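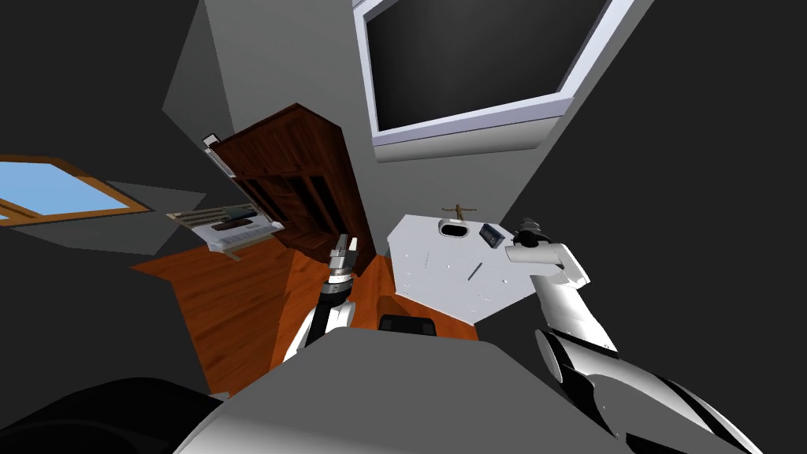 Illustration: Skolonum

Vekham opens repair evenings for old furniture

August 28, 2026

People in Vekham who have a broken chair or a table with a loose leg can soon get help with it at no cost. The adult school Skolonum will open its wood workshop for repair evenings this fall, and residents can bring one piece of furniture each time.

The evenings were first tried in February. The school expected a small group, but the list was full after two days, says course leader Lempi Huttunen.

"Many came with furniture from their grandparents," she says. "They did not want to throw it away, but they also did not know which glue to use or how to take the old paint off."

There is place for up to 100 people during the fall. Participants do the work themselves, and two teachers, Arvo Ruotsalainen and Viktória Tóth, show them how. Tools, sandpaper and glue are included. New fabric for seats must be bought by the participant, and large sofas cannot be taken in, as the door of the workshop is too narrow.

The town has given 678 euros for materials. Huttunen hopes that this will last until the winter break.

Eero Kokkonen was there in February with a kitchen bench that he had kept in his garage for many years. He needed three evenings to finish it.

"The bench stands in our hall now and my wife puts her bags on it," he says. "I have already a stool waiting for the next time."

Registration is made at the school office or by phone. Those who could not get a place in February will be called first.

Text: Oskari Saarinen

Recent items
Baptista bakery moves to the old post office
Water will be shut off on two streets in Vekham
200 seats added to the Rornar summer stage
Library asks readers about opening hours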